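Flinitz produce fair, May — quick notes before I forget

Got to the Halás hall at 8:51, parking already a mess. 180 stands on the map, I made it to maybe a third. Coffee by the side door is fine, skip the one upstairs.

Best corner for me was the produce display. Slatted crates in pale wood, red stuff and leafy tops piled high, a bit of orangey yellow at the back. Looks great, bruises less than our plastic tubs I'd guess. Want these for the shop.
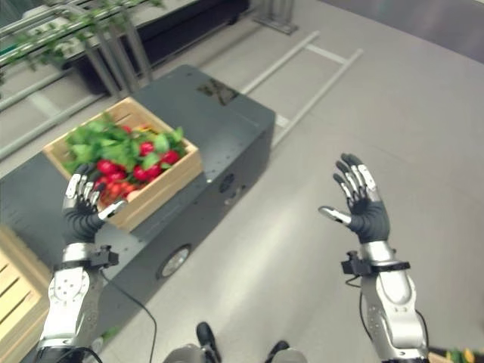

## Trays and sorting

Shallow trays too, same pale look. One nearly bare — a green cuke-type thing and one cherry tomato — the other heaped with tomatos, radishes, leaves. Slatted floor is what sold me, dirt drops thru. Didaneck had a price sheet, Edeo didnt.
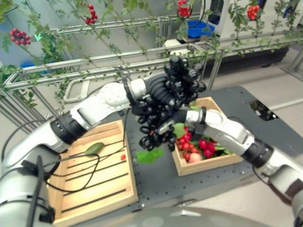

What did Didaneck want for the shallow trays?

$88 for a stack of 3, pickup only.

Left by noon, feet dead.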